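Bench notes, Friday, teleop demos for the bin task

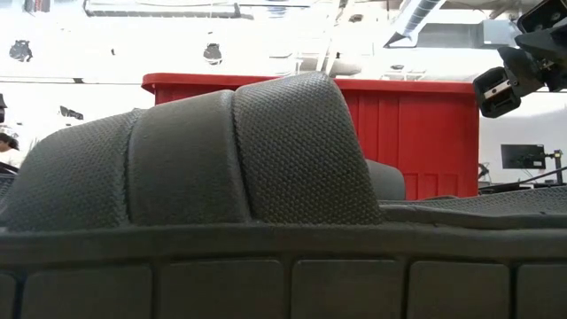 Started at 10 with the Drokholm leader arm because the Atel glove was still throwing drift on the wrist axis. Spent the first part of the morning re-zeroing the gripper. The open position reads a hair different every time we power up. I have written this down before and I'm writing it down again.

The plan from Monday's call was 80 demonstrations by end of day, split between leader arm and hand guiding. I said then that I thought the number was arbitrary and I still think so. We got 16 I would keep. There were plenty more recorded, but I'm not going to call them demonstrations. A lot of them are recordings of me finding out where the arm is.

Leader arm notes. The lag is better than it was in September but you can still feel it on the way down. I start slowing well before I need to, then creep, then stop, then creep again. Every one of my descents has that stutter in it. If the policy learns anything from this set it will learn to hesitate over the bin. The Trirnidton people say their smoothing pass takes care of that. I ran it on three of ours and what it does is round off the corner where I close the fingers, so now the grasp starts before the hand gets there. Turned it off.

Hand guiding notes. Motion looks more natural when I play it back, the joint traces are cleaner, no stutter. Two problems. First, my forearm is in the overhead view for most of every run, and there's no forearm at run time. Second, gravity comp is set too light for this gripper, so the wrist sags when I let go and the last second of each recording is the arm drooping. Trimmed those by hand. Trimming by hand doesn't scale to the 1000 episodes in the proposal, and I'd like somebody to say so out loud before it goes to Mahasneh.

Tried to settle the approach angle question. Coming in straight down is easy to teach and easy to repeat. Coming in over the near side is closer to what a person would do, but my clearance over the rim was different on every run and on one I touched it hard enough to trip the force limit. Reset took longer than the demo. For now everything we keep is straight down. If that makes the data look narrow, fine, it is narrow.

Replay check after lunch. Took one of the good leader arm runs and played it back open loop, nothing moved in between. Got the part. Shifted the bin a thumb's width toward the monitor side and played it again. Missed, as you'd expect. Then ran the small policy trained on last week's set with the bin in that same shifted spot. It missed in the same place as the replay. One trial, so I'm not drawing a conclusion, but I'd want to see a few more of these before we tell anyone it generalizes. The success rate on the slide comes from runs where the bin sat on its tape marks. It should say that on the slide.

Operator question. All of today's keepers are mine. The set from last week had two people in it and you can tell them apart from the velocity plots alone. I don't know whether mixing operators helps or just blurs things. Neither does the paper everyone keeps forwarding, which used one operator.

Things to fix before the next session:
Gripper zero at power up. Log the offset, don't just correct it.
Gravity comp for the current fingers.
Mark which runs had smoothing on. Three files in the folder don't say.
Foot pedal for start/stop, so the keyboard reach isn't in the recording.
Glove: swap the wrist sensor or send it back to Atel.

Not deleting the bad runs yet. Moved them to a separate folder with the reason in the file name. Arm parked and powered off at 4:30.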